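Turkitar Flat-Free Garden Cart Wheel Kit

Home > Yard and Garden > Carts and Barrows > Wheels and Axles

Item: Turkitar replacement wheel kit
Sold as: pair, with axle and hardware
Availability: in stock, ships from our warehouse
Sold by: Sterketti Yard Supply

Overview

The Turkitar kit replaces the wheels and axle on most two-wheeled garden carts. It comes with 2 solid foam wheels, a straight steel axle, washers, cotter pins and a small packet of grease. The wheels do not hold air and do not need a tube. They can sit in a shed all winter and be used in the spring without a pump.

We started stocking the kit after getting a steady number of calls from people whose carts were in good shape except for the tires. A cart tray will usually outlast its tires by many years. Thorns, cracked sidewalls and leaking valve stems are the usual reasons a cart ends up behind the garage. The kit costs less than a new cart and can be put on with hand tools.

What it fits

The kit fits carts with an open axle channel or with a pair of drop brackets under the tray. These are the two most common designs. It does not fit single-wheel barrows, and it does not fit carts with stub axles welded to each side of the frame. If your cart has stub axles, you can still use the wheels by themselves if the stub is the same diameter as the axle in this kit. Order the wheel-only version and check the bearing size first.

It also fits the Zarico tray cart, both the older model with the square handle and the current one. On the older Zarico you will need to remove the two plastic spacers from inside the brackets. They pull out by hand. Keep them in case you ever go back to the original wheels.

Before ordering, turn the cart over and measure three things: the width between the insides of the brackets, the diameter of the axle, and the distance from the axle to the bottom of the tray. The last one matters most. If the new wheel is taller than the old one, it may rub on the tray when the cart is loaded and the metal flexes.

Wheels

The tread is a shallow block pattern. It grips well on grass and packed dirt and rolls easily on pavement. It picks up some clay in wet ground, the same as any treaded tire would. Knock it off with a stick before it dries.

Solid foam rides harder than air. On a gravel drive you will feel more of the bumps through the handle, and a load of loose items will rattle. For soil, mulch, firewood and bagged feed this makes no difference. If you mostly move potted plants over rough ground, put an old blanket in the tray or stay with air tires.

The hubs have sealed ball bearings on both sides. They are pressed in at the factory and should not be removed unless they are being replaced. Replacement bearings are listed separately.

Axle

The axle is plain zinc-plated steel, drilled at both ends for cotter pins. It is supplied longer than most carts need. You can cut it down with a hacksaw, but you will then have to drill a new pin hole. If you do not have a drill press or a steady hand with a drill, use the extra washers to take up the space. Up to four washers on each side is fine.

Touch up the cut end with cold galvanizing paint. Bare steel will rust inside the hub and make the wheel hard to take off later.

Load rating

The pair is rated for 600 pounds on level ground. Most trays are rated for less than this, so go by the lower number. The rating on the tray is normally stamped on the underside or printed on a label near the handle. On slopes, cut the load in half. A loaded cart with solid wheels rolls freely and is hard to hold back.

The kit is not meant for towing behind a tractor or ATV at speed. Walking pace is fine. Faster than that, the bearings heat up and the foam can come loose from the rim. Damage from high-speed towing is not covered by the warranty.

Installation

Set aside an hour. You will need pliers, a wire brush, a rubber mallet and a rag. Penetrating oil helps on older carts.

Empty the cart and turn it upside down on grass or cardboard. Straighten the old cotter pins and pull them out. If they break off, drive out the rest with a nail or a small punch. Slide off the outer washers and then the wheels. An old wheel that has rusted in place will usually come free if you soak it with penetrating oil overnight and tap the back of the hub with the mallet the next day. Work your way around the hub and do not hit the tray.

Pull the axle out of the channel or brackets. Brush off the dirt and rust and look for cracks, especially around the bolt holes. A cracked bracket should be replaced before the new wheels go on. Wipe a thin coat of grease along the new axle where it sits in the brackets. Do not pack grease into the bearings, which are already filled.

Slide the new axle through and center it. Put one washer on each side, then the wheel, then another washer. The longer side of the hub faces the cart. Spin each wheel by hand. It should turn without rubbing and should have a little side play. If there is no play, take out a washer. If you can slide the wheel back and forth more than the thickness of two washers, add one.

Put in the new cotter pins and bend both legs back around the axle. Turn the cart over, load it with something light and push it a short distance. Check the pins again after the first full load.

Care

Rinse the wheels after hauling manure, lime or fertilizer. Salt and fertilizer are the two things that shorten the life of the axle more than anything else. Do not point a pressure washer at the bearings. A garden hose is enough.

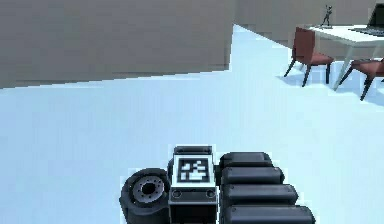 Store the cart tipped up against a wall or with the tray empty. Solid wheels can take a flat spot if a heavy load is left on them for months. A small flat spot will usually work itself out after a few trips. A large one will not. If you put the cart away in December with firewood in it, roll it forward a little every few weeks.

Sunlight dulls the surface of the foam over time. This is only a color change and does not affect the load rating. Cracks deep enough to catch a fingernail are a different matter, and the wheel should be replaced.

Customer comments

"Put these on a cart my father bought before I was born. The old axle took two days of soaking to get out but the new one went right in. I did have to use three washers on each side." Kamarul Lubis

"Good wheels. Harder ride than I expected on our gravel, fine on the lawn. Would like it if the cotter pins were a bit longer." Laimutė Urbonaitė

"Ordered the wrong version the first time because I didn't measure the axle. The exchange was easy. We haul hay and water buckets every morning and have not had a problem." Anjani Pasaribu

Questions we are asked

Can I buy one wheel?
Yes. Choose the wheel-only version and set the quantity to one. If the other wheel is an air tire, the cart will sit slightly crooked whenever the air gets low.

Do the wheels leave marks on concrete?
Not in normal use. Dragging a loaded cart sideways can leave a dark scuff that comes off with dish soap and a stiff brush.

Can I paint the rims?
Yes. Take the wheels off, cover the bearings with tape and use a paint made for plastic.

Will the kit work on a Lumenta deck cart?
The wheels will. The axle will not, as the Lumenta uses a bent axle that sits lower than the tray. Order the wheels only and keep your original axle.

Shipping and returns

Orders over 100 dollars ship free to the lower 48 states. The kit ships in one box. Unused kits can be returned in the original box for a full refund. An axle that has been cut or drilled cannot be returned, but we will still take back the wheels.

The wheels and bearings carry a two-year warranty against defects. Keep your packing slip, as the order number on it is what we use to look up the purchase. For warranty questions or help measuring a cart, write to Slamet Manurung in customer service and include a picture of the underside of the cart showing both brackets.

Related items

Turkitar sealed bearing, each
Turkitar axle only, zinc-plated
Cotter pin and washer assortment, 80 pieces
Zarico tray cart handle grip
Cold galvanizing paint, spray can

Page last updated March 22, 2018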